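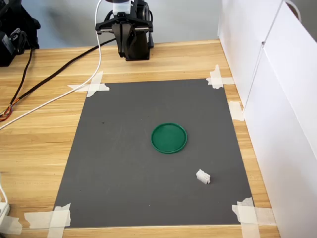

Subject: Re: [makers-sellers] Has anyone gone over to Vendside yet?

Replying to the message from this morning, with the original quoted in pieces so people can follow. Long, sorry. I had the afternoon to myself and a trial account open in the other window.

> I've been on Vendside for a couple of months now and I'd say anyone on
> this list who is still doing their own shop pages is wasting their
> evenings. You put your stock in once, it goes out everywhere, and the
> orders come back to one place. I used to lose a whole Sunday to it.

I believe you about the Sunday. I've lost plenty of them. What I don't follow is "you put your stock in once". I put mine in during the trial, and then I put a good part of it in a second time when I found that it doesn't treat a colour as a variation of the same item unless you set it up that way before the first one is saved. If you sell one shape of mug in one glaze, you'll be fine. I sell hand-dyed yarn, and the same base comes in whatever came out of the pot that month. Every batch had to be its own listing, with its own weight, its own postage band and its own set of photos. The help pages say you can merge listings later. You can, but the merged one keeps the description of whichever was made first and throws the others away without asking.

I only found that out because I'd kept my own text in a plain file. Please do this, whatever you sell through. Keep your own copy of the words.

> The fees look high on paper but they come out lower than what I was
> paying before, once you count the card charges and the shop hosting.

Could you show your working? I mean it kindly. I've tried to do the same sum and I can't make it come out lower, and I wonder if we are counting different things. The headline rate on the front page leaves out the charge for getting your money out. You only see that one when you go to the payouts screen. There's also the "boost", which was ticked on my listings when I looked and which I am quite certain I did not tick. It takes a further cut of anything sold through search, and the report lumps that cut in with ordinary selling fees, so you can't tell how much of your trade it brought in.

My worry is that "once you count the hosting" is doing a lot of work there. If you've cancelled your own shop, then yes, that's money saved. If you've kept it going in case this all falls over (I would), you are paying twice.

> Same with the postage. They have a deal with Bridari so you just print
> the label and leave it on the step.

I used Bridari before any of this, through their own site, and the parcels got there. The trouble came when one didn't. If you book directly, you are the customer and you can ring them. If you book through Vendside, then Vendside is the customer, and Bridari told me very politely that they could not discuss it with me. Vendside told me to wait for Bridari. I waited. The buyer was a good deal more patient than I'd have been. I refunded her out of my own pocket in the end and the claim is still marked "in review".

It may be that I was unlucky. But before anyone moves all their postage over, ask in writing who you're meant to chase, and for how long, and what they need from you as proof. A photo of the parcel on the kitchen scales before it goes is worth having. So is a photo of the label.

On photos generally, as it came up in the other thread: I don't think it matters nearly as much as people say which lamp you buy. Pale wood under the goods, daylight if you can get it, and don't stand in your own light. The Vendside uploader squashes everything down anyway. My first lot went up at a decent size and came back so soft you couldn't tell merino from string. It also crops to a square from the middle, so if your label is near the edge it goes.
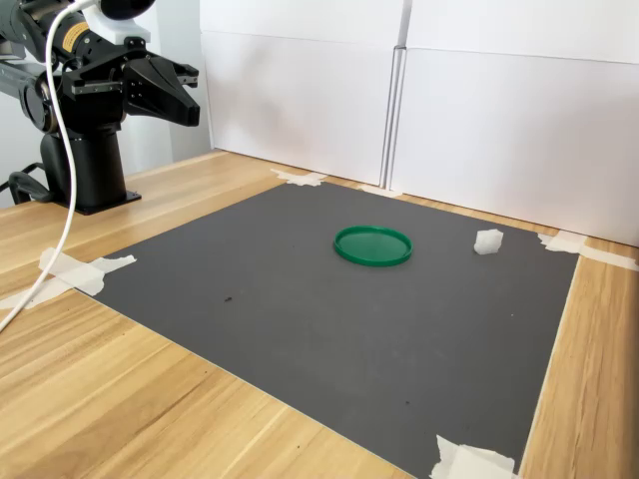

Wooden tabletop with panels behind, pedestal on its plate at the back left.

> What really sold me was the audience. They say the average new shop
> gets 300 visitors in its first month. I was lucky to get that in a
> year on my own site.

Average of what? I asked their support people this, and asked again when the first answer was a link to the page I was asking about. Is it an average over every shop opened, or only the ones still open at the end of the month? Is a visitor a person, or is it one person looking at three listings? Does it count the seller, who (if she's anything like me) looks at her own shop far too often to see if anything has happened?

I have no idea, and neither do they, or at least the person on the other end of the chat box didn't. I'm not saying the number is made up. A few big shops would be enough to pull it up, and the rest of us could be getting next to nothing while it stays perfectly true.

I had visitors in my trial. What I didn't have was anybody buying, apart from one sale to a regular of mine who would have bought from my own site if I hadn't told her I was trying the new place. So I paid Vendside a cut for a customer I already had. I'd like to hear from people who've checked how many of their buyers were new to them. Has anybody here looked?

> And if you're worried about stock you can add Zenalar, it does your
> materials and tells you when you're running low.

I did add it, against my better judgement, and I've taken it off again.

Zenalar wants to know how much of each thing goes into each thing you make. For a candle maker that might be all right. For me the answer is "it depends", and there's no box for that. It also wants a supplier for every material, chosen from a list. My undyed base comes from Huamán, which is a small place with no shop page to speak of. You send them an email, they send you a price, and the bundle turns up when it turns up. Zenalar doesn't have them in its list. You can add a supplier yourself but then the low stock warnings don't work for it, so what I got was a warning every time I was short of tissue paper and silence on the one thing I can't trade without.

Here's what I use instead. It's a school exercise book. Date on the left, what came in, what went out, what's left. When a line says I've 3 bundles left, I email Huamán. It has never once asked me to upgrade.

I know how that sounds. I'm not against computers, I do the accounts on one. But I do want to see what a tool does for the person using it before I hand over a monthly payment, and with this one I spent more time feeding it than I used to spend counting.

> I think the real problem on this list is that we're all a bit
> frightened of growing. The people doing well on there are turning
> over 2,000 orders a year. You can't do that out of an exercise book.

No, you can't. I'm not sure I want to either. That's an awful lot of parcels for one pair of hands and I don't think the people doing it have one pair of hands. When I looked through the shops on their "success stories" page, a fair number were selling things that I would call bought in. Nothing wrong with that, it's a proper trade, but it isn't the same trade as most of us here, and I don't think their order numbers tell us very much.

The question I'd ask is what's left at the end of an hour's work. I sold around 800 skeins last year by my own methods, at fairs and off my own site, and I can tell you what each one cost me. I couldn't tell you that about a single item on Vendside, because the fees come off in lumps on different days and the report doesn't tie them to the order. If someone has found a report that does, please tell me where it is. I've been through every menu.
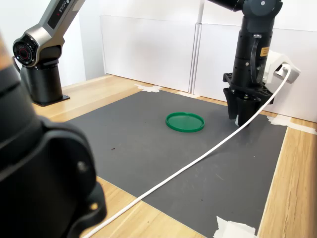

Silver-grey link marked AGILE, black base on the wooden surface.

> Anyway that's my two penn'orth. I'm happy to do a walk-through one
> evening if enough people want it.

Yes please, I'd come, and I'd sit at the back with my list of questions. If you do run it, would you be willing to show these parts on the screen? They're the ones the sales pages skip:

the payouts screen, with the charge showing
where the boost setting lives and how to turn it off for good
a refund from start to finish, and whether the fee comes back to you
how to get all your listings out again in a file you can open

The last one matters most to me. I tried the export and got a file with the titles and prices in it but no descriptions and no pictures. If that's how it's meant to be, then leaving is going to be a great deal harder than joining, and people ought to know it before they close their own shops.

As for what I'd tell a new member who asked me tomorrow: put a few things on there if you're curious. Pick the ones that are all alike and post easily. Keep your own site, keep your own customer list, keep the words and pictures somewhere you control, and write down every charge for the first three months in a place that isn't Vendside. After that you'll have some figures, and I'd love to see them, even if they prove me wrong.

I may well be wrong. I was wrong about card readers, as some of you will remember from the spring fair, where I stood there with my cash tin while everyone walked past to the next table. But I'd like to be shown, and so far I've mostly been told.

One other thing, different subject. Does anyone have a use for a box of padded envelopes in the small size? I ordered the wrong ones and they're too tight for a skein. Free if you can pick them up, any time after six in the evening.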